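Hand-held gripper stops closing all the way mid-session – anybody else?
Forum: Grippers and End Tools

mawar_m
Okay so I need a sanity check. We do hanger work with a pair of hand-held grippers, one person, one in each hand, hangers in and out of a basket on a white table. Mine is the green one. After a while it just stops closing fully. The trigger comes all the way back, the pads look shut, and there's still a little gap where the hanger slides through. The log says closed. My eyes say nope!

First one I noticed was at try 224, and by 665 I was dropping about every third hanger. I power cycled, re-zeroed, swapped the cable, bought it flowers. Same thing. It's the Andix frame with the Fisetti encoder board, stock firmware.

And this is what the pads look like around something long and thin:

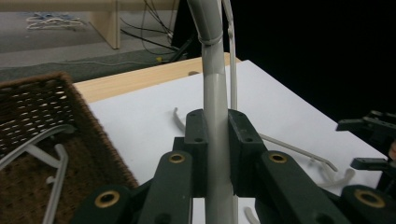 Re: Hand-held gripper stops closing all the way
lidby_bench
Pads. It's always pads. Did you check the screws on the faces? Mine back out a hair and then the two faces meet at a slant, so you touch at the tip and nowhere else. Snug them up and try again before you go blaming the electronics.

haziq.teoh
Gonna disagree with lidby here. If the pads were slanted it would be bad from the first hanger, and Mawar says it was fine for 200-something. That sounds like drift to me. The zero gets set once when you boot, then the link pivots loosen up as you work and the number doesn't mean what it meant. I had the same fault in July and chased screws for a week, so I'm a little bitter.

Mawar, does the other gripper do it too?

mawar_m
Nope, the black one is fine, which makes me crazier. Same hangers, same table, same me. I lay the hanger flat and come at the bar with the black one and it behaves all afternoon.
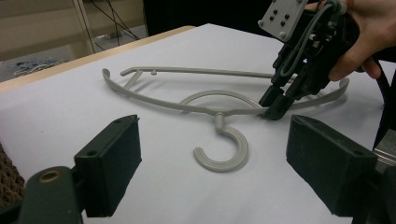 Black gripper at the shoulder bar, green one open at the hook

lidby_bench
Well the hook is the fat part with the grooves, and you're sending the green one after that while the black one gets the nice bar. Not a fair fight. Swap jobs for an hour.

haziq.teoh
Swap them, sure, but please read the raw encoder count too. Close on nothing, write it down, do fifty hangers, close on nothing again. If it moved, lidby owes me a coffee.

subramaniam_r
Jumping in on the safety side. A log that says closed when it isn't would bother me way more than the dropped hangers. If anything downstream trusts that flag, stop using it until you know. We had a drop onto somebody's foot that started exactly this way, and that part was a lot heavier than a hanger.

mawar_m
Fair point, and I've pulled the sessions after 224 until I can sort through them. Nothing else listens to the flag, it only goes in the log.

Okay, did both tests. Swapped jobs: green still slips, black still fine, even on the hook. Raw count at boot with the pads shut was 2000 even. Fifty hangers later, pads shut on nothing, it had wandered. Re-ran it twice and it wandered the same direction both times. Wide open it reads fine, so whatever it is only shows up near closed. 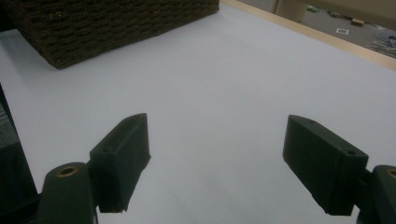 Green fingers open over the table

haziq.teoh
COFFEE. Grab each finger and wiggle it side to side at the brass rings. If one has play in it and the other doesn't, there's your drift.

lidby_bench
I'll buy the coffee but I'm not giving up on the screws. Loose pad screws would move the count near closed too, and leave wide open alone. Tighten first, it takes 2 minutes, then wiggle.

mawar_m
Left side has play – not a ton, but I can feel it. Screws were snug, sorry lidby. I'm ordering new rings and shimming the old one for now. Does anybody know if the Andix ones are pressed in or glued? I really don't want to crack the link finding out.

haziq.teoh
Pressed, on mine anyway. Warm the link up a bit with a hair dryer and push from the back side.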